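Bench notebook, Dondness workshop
31/12/2018

Last entry of the year, and I have the place nearly to myself. Tudur came by first thing to drop off the keys and stayed for two cups of coffee and a long story about his sister's boiler, so the morning went the way mornings go when Tudur has the keys. I don't mind. It was good to sit down for a bit before starting on the toolboxes, a job I have been putting off since July.

What I had in mind was simple enough. Every box in the shop gets emptied onto a bench, wiped out, and packed again with only the things that belong in it. Last year Mirsad did this on his own over two evenings and we all lived off his good work for months, and then little by little everything crept back to where it was. I found a bread knife in one box. I am not going to ask about the bread knife (Jaqueline, if you are reading this, it is on the shelf over the sink, washed).

Emptying and wiping

Tip the box out slowly and over a towel. I learned this again today with the box of small brass screws, and if anybody hears a crunch underfoot near the window this week, that will be one of the ones I didn't find. We bought 500 of them from Mladenović in the summer and I would guess almost 90 are still with us, which tells you something about how we look after small things.

For the wiping I used warm water and a drop of dish soap, then a dry rag. The orange cleaner under the sink does a faster job but it leaves a film in the corners and the dust sticks to it, and then you are worse off than when you started. Ilir swears by a stiff paintbrush for the narrow compartments and I have to say he is right, it gets into the ends where a rag just bunches up. I have left the brush on a nail by the door so it stays a cleaning brush and doesn't go back to being a glue brush.

Leave the lids open all the way while the boxes dry! The lids have compartments too and they hold on to more grit than you would think.

What goes back in

Here is the list I worked from, more or less the one Biljana wrote out for us when we moved in, with my changes:

Screwdrivers: one small and one medium for each box. The big ones live on the wall.
Pliers: one pair, and please the ones that open without a fight.
Tape measure: only if it still rolls back by itself. I threw two out.
Pencils: yes, and a sharpener, since a box full of blunt pencils is no use to anyone.
Hex keys: the full set on its ring or nothing at all. Single keys go in the jar.
Tape: one roll, with the end folded over.
Receipts, candy wrappers, batteries of unknown age: no.

I went back and forth on the small screwdrivers. They are the ones people borrow most, and so they are the ones that never come home, and I had half a thought of keeping them all in one drawer where somebody could keep an eye on them. But then you have to get up and walk to the drawer every time you want to open a battery cover, and I know perfectly well I would be the first one to put it in my pocket. So they stay with the boxes. The yellow and black one was the last I had out on the tan bench, next to the black box with the long lid.

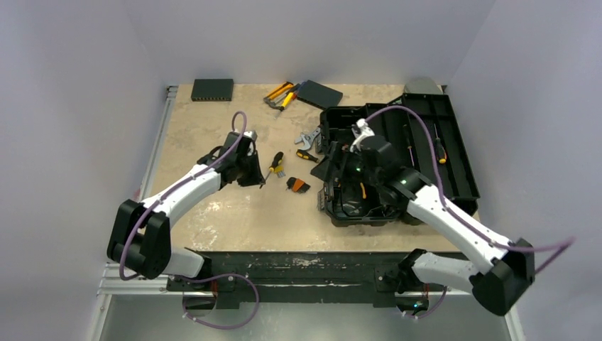

Labels and shelves

I wrote new labels on masking tape for now. Jaqueline has offered to print proper ones after the holiday and I would love that, her handwriting and mine are both a trial to read. If you do print them, please put the name of the bench on the short end of the box, where it faces out on the shelf. Last time they were on the lid and we had to pull every box out to read it.

The lower shelf is for boxes we use every week and the upper one for the rest. I moved the Vusum job down, seeing that we will be on it again as soon as everyone is back, and the Ultamton leftovers up. Mirsad, your good chisels are in a cloth roll behind the upper boxes. I haven't touched them except to move them, and I did think about it.

Still to do

The jar of single hex keys wants sorting, and I will happily leave that to somebody with more patience or a long phone call to make.
The tan bench has stains that did not come up with soap. I tried twice. I think we live with them.
Buy: masking tape, rags, two tape measures, a box of pencils.
Ask Ilir whether the 2000 grit paper is his. There is a whole pack of it, unopened, and I would like to have a sheet or two if he can spare them.
Heater in the back goes off by itself after 6 hours now, so don't count on it overnight if you have glue setting.

I swept before I left and took the trash down. The rags are hanging over the radiator and can be folded by whoever is in first. Happy New Year, all of you, and Tudur, I hope the boiler holds.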